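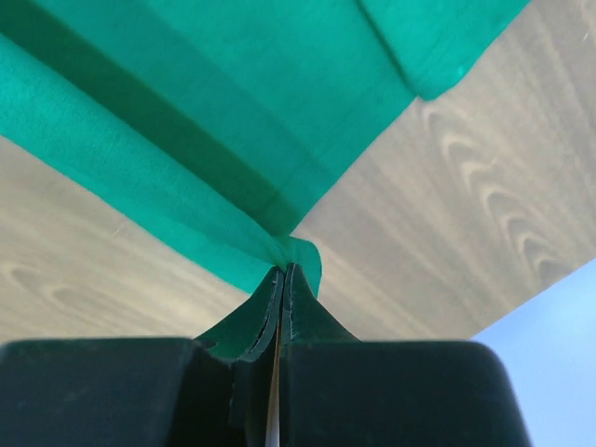
7/18/25. Back on the fiber transfer study, which has been sitting in my drawer since March while the burglary backlog ate everybody's bench time. For anyone picking this book up cold, the question is how long fibers hang around on a car seat after a person has slid across it once, and whether our tape lifts are picking up a fair share of what's there or just the easy ones on top. I wrote in the spring that we should quit using smooth cotton as the donor fabric and I still think so. Something with a nap is much closer to what people have on when they climb into a car that isn't theirs, the sort of fine fuzz you get along the wide fold of that teal-green cloth, and a strong color like that one is a kindness to whoever has to hunt for it afterward on a gray seat. Carla wants navy, on the grounds that navy is what we get in casework, and she isn't wrong, but I would like one round where I'm not squinting.

Share 4 | Comments 7

So, the round itself. Seats are the two Psarras buckets from the training car, gray woven, vacuumed and then lifted until I had a clean blank from each. The driver's side took three tries before the blank came up clean, and even then I found what I am fairly sure was a dog hair, so I lifted once more and let it go. Donor garment was the green sweatshirt from the thrift bag (not washed by us, history unknown, please don't put it through the laundry, Carla, I know you want to). I wore it, got in, sat for a count of sixty, leaned back like a person adjusting the mirror, and got out. Same on the passenger side, minus the mirror business.

Lifts were Prulex wide tape, one pass per strip, pressed with the roller and laid down on acetate right away. We ended up with 32 strips between the two seats, all numbered on the acetate and on the sketch. Please use the sketch. Last time half the strips had a number and no home, and I spent a whole afternoon guessing which bolster was which, and I would rather not do that again at my age.

Counting went slower than I'd planned. I did the driver's seat and got 173 green fibers, nearly all from the backrest. Then I went and got a coffee and gave the same strips to Carla without telling her my number, which is how I should have been doing it from the start. She came in lower. We sat down together over the strips where we disagreed, and most of the trouble was in the clumps. I had been teasing a tangle apart in my head and counting every end I could see, and she was counting a tangle as one unless she could follow separate fibers through it. Her way is more cautious and easier to defend to a lawyer who has had a good breakfast, so we're going with hers. I'll redo the driver's seat before anybody quotes that figure. It is written here so there is a record of it, and that is all it's for.

A word about Drunus while I'm grumbling. The new version of the imaging software will find the green ones for you and draw a cheerful little ring around each, and I was all set to love it. It also ringed a scratch on the acetate, and four specks of something that looked like plant material under higher power. On strips from the seat base it skipped fibers lying along the weave, which are exactly the ones I'd worry about missing. I'm keeping it for the first look and for the pictures, and we count by eye for now. If somebody has found a setting that helps, write it in the margin and I will buy you lunch.

Catríona Ó Flaithearta called from Proltow in the afternoon. She's had a stolen vehicle case go to hearing where the whole argument was about how the suspect's jacket fibers could have got onto the headrest, with the defense saying he'd been given a ride in that car days earlier. Nothing in her file could tell those two stories apart, and she said so on the stand, which took some nerve. I told her we may never be able to tell them apart either. What I'd hope for out of this study is a decent idea of how fast the number drops once other people start using the seat, so that an analyst asked that question has something to lean on beyond a shrug. She is going to send over her lift protocol. I gather they go twice over the same spot, and I'd like to see how much the second pass is worth.

We talked a good while about the headrest, too. I hadn't been lifting it at all! It just never made it onto my sketch. Hair, collars and hoods all go there, so it's been added, and the blank for it has to be done before the next wear. There's a seam along the back that the roller doesn't get into, and I had decent luck with a narrower strip folded over the end of a spatula. Clumsy, but it got to the bottom of the groove.

Next: passenger count, both of us, separately. Then seven drives with ordinary clothes on the driver's seat, none of them green, lifting a different section after each so we aren't stripping the same patch over and over. I need to work out the sections on paper first. Carla has offered to be the driver, and says the radio in the training car still works.

Loose bits. Tape roll is down to the last of the box. The acetate drawer sticks, lift and pull. Blank strips are in the blue folder, donor reference fibers in the envelope behind it, sealed and initialed. The lamp on the left scope flickers when the centrifuge next door spins up, so if you are counting, ask them how long they'll be.

Bench Notes > Trace > Fibers > Car Seat Study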